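Fórum Pais e Encarregados – Secundário e Exames
Tópico: Média interna de 77% na Shehu, alguém percebe como fazem a conta?

marta_vg
Boa noite. A minha filha acabou o 11.º na Shehu e recebemos ontem a folha de resultados do ano. Diz lá, em letras gordas, que a taxa de aprovação do colégio foi de 100 por cento. Na página seguinte aparece uma média de 77. Ora, na turma dela houve alunos que não foram a exame. Estes entram na conta ou não entram? Perguntei na secretaria e responderam que "os critérios são os habituais". Quais habituais? Queria decidir até outubro se ela fica lá para o 12.º e não gosto de decidir com base num folheto.

pedro.alcaide
Não entram. Nunca entram. A percentagem calcula-se sobre os que se apresentaram a exame, e quem anda nisto há uns anos sabe que o truque é convencer os mais fracos a anular a matrícula na disciplina antes do prazo. Ficam 100 por cento de aprovados entre os que sobram. O meu mais velho foi "aconselhado" a anular Física. Fez depois como autoproposto e passou, mas já não contou para o colégio.

Tresport
Calma aí com o truque. Dou aulas há bastante tempo (não na Shehu) e anular uma disciplina pode ser a decisão certa para o aluno. Um chumbo interno também pesa na cabeça de um miúdo de 16 anos. Concordo que a folha devia trazer o número de inscritos ao lado do número de presentes. Daí a dizer que é tudo manobra vai um passo grande.

pedro.alcaide
Pode ser a decisão certa e pode ser a decisão conveniente. Quando calha sempre para o mesmo lado, desconfio.

lena_77
A média de 77 é de quê, já agora? De todas as disciplinas ou só das de exame? A nossa escola mistura as duas coisas e junta Educação Física, que puxa tudo para cima. E numa escala de 0 a 100 quando as pautas são de 0 a 20? Quem converteu?

marta_vg
Boa pergunta, não diz. Só diz "média global dos alunos: 77". Em baixo, em letra miudinha: "tratamento de dados Detevik".

Clem Kereama
A Detevik é a empresa que faz os relatórios para vários colégios privados. Os meus filhos estão noutro que também a usa. O relatório é bonito, tem gráficos às cores, e não consegui tirar dele uma única informação que me servisse. Pedi a pauta discriminada por disciplina e aí sim, percebi. Em Matemática A a turma tinha caído bastante em relação ao ano anterior, e isso não aparecia em gráfico nenhum.

Conselho prático: peçam a pauta por escrito. Por telefone mandam-nos para o site.

ruicosta_bg
Acho piada a isto tudo. Se a escola tem resultados fracos, queixam-se. Se tem bons, é aldrabice. A minha filha andou na Shehu, entrou em Enfermagem na primeira opção, e não foi porque alguém mexeu numa percentagem. Foi porque teve uma professora de Biologia que ficava com eles depois das aulas.

Tresport
Ruicosta, ninguém disse que a sua filha não mereceu.

ruicosta_bg
Disse-se que os 100 por cento são feitos à custa de empurrar alunos para fora. Ela foi uma desses 100 por cento, portanto toca-me.

lena_77
Um caso bom não prova a média, e um caso mau também não. Por isso é que eu queria ver os números brutos.

Haris Softić
Boa tarde a todos. Sou pai de um aluno do 12.º na Shehu e estive na reunião de pais em que isto foi discutido. O que a direção explicou foi o seguinte: a taxa de aprovação conta os alunos que se mantiveram inscritos até ao fim do ano, e a média de 77 resulta das classificações internas multiplicadas por cinco. Ou seja, os exames nacionais ficam de fora da média. Quando perguntei pela diferença entre nota interna e nota de exame, disseram que esses dados "estavam a ser trabalhados". Continuo à espera.

pedro.alcaide
Ora aí está. Média interna. Quem dá as notas internas? A própria escola. É como o restaurante a dar estrelas a si mesmo.

Tresport
As notas internas são dadas por professores com critérios aprovados em pedagógico, não são inventadas ao fim da tarde. Mas sim, publicar uma média interna com o título "média global" é enganador. Nisso dou-vos razão.

marta_vg
Obrigada, Haris, foi a primeira resposta concreta que tive. Multiplicar por cinco dá uns 15,4 na escala normal. Já soa menos a proeza. Fiquei ontem até tarde na sala com a folha, uma calculadora e a pauta da miúda, a tentar perceber de onde vinha aquilo, e acabei por desistir.

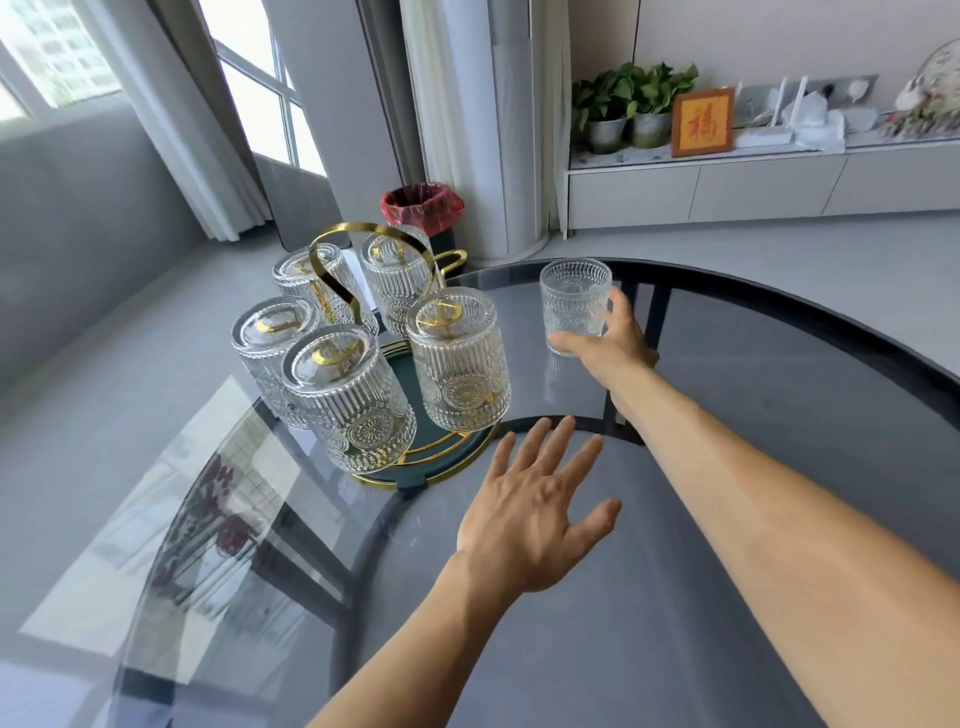

Resumo do que vou pedir à escola (digam se falta alguma coisa)
1. Número de inscritos no início do ano e no fim, por disciplina.
2. Número de anulações de matrícula.
3. Nota interna e nota de exame lado a lado.
4. Quantos foram a exame como autopropostos.

lena_77
Acrescenta os resultados da segunda fase em separado. Há escolas que juntam as duas e ficam com a melhor nota de cada aluno.

Clem Kereama
E pede com prazo. A mim demoraram semanas e só veio depois do segundo email.

skitari_mae
Entro aqui de lado. Alguém sabe se vale a pena o centro de estudos Skitari para preparar o exame de Português? Pedem 200 euros por um pacote de 8 sessões e garantem "subida de nota". Garantem como?

pedro.alcaide
Do mesmo modo que a Shehu garante os 100 por cento, imagino. (E com esse nome de utilizador não és de lá?)

skitari_mae
Não sou de lá! Registei-me para perguntar isto e pus o primeiro nome que me veio. Fui lá duas vezes e não me mostraram nenhum resultado de anos anteriores, por isso é que pergunto.

Tresport
São 25 euros por sessão. Pergunte quantos alunos por sala e quem dá as aulas. Se a garantia não estiver por escrito, não conte com ela. E sugiro abrir tópico próprio, que este já vai longo.

ruicosta_bg
Marta, quando tiveres a resposta da escola, põe cá. Se os números confirmarem o que o Pedro diz, eu dou a mão à palmatória. Se não confirmarem, espero o mesmo dele.

pedro.alcaide
Combinado. Mas com as anulações incluídas, que sem isso não há conversa.

marta_vg
Email enviado às 18h20 para a direção, com cópia para a associação de pais. Recebi uma resposta automática a agradecer o contacto – e mais nada por enquanto.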